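Old tables are selling again in Tavlow. The saleroom on Edar Street took 169 of them last year, most from house clearances, and the cheapest went for £64.

Buyers want solid tops that can be sanded back and oiled. A good one needs 2 thin coats, left overnight between each.
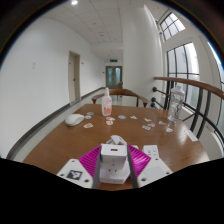 A wooden table top with a warm brown, glossy finish.

Prices climb for names. A Sesham dining table made £2,155 in November, with its leaves missing and one leg repaired.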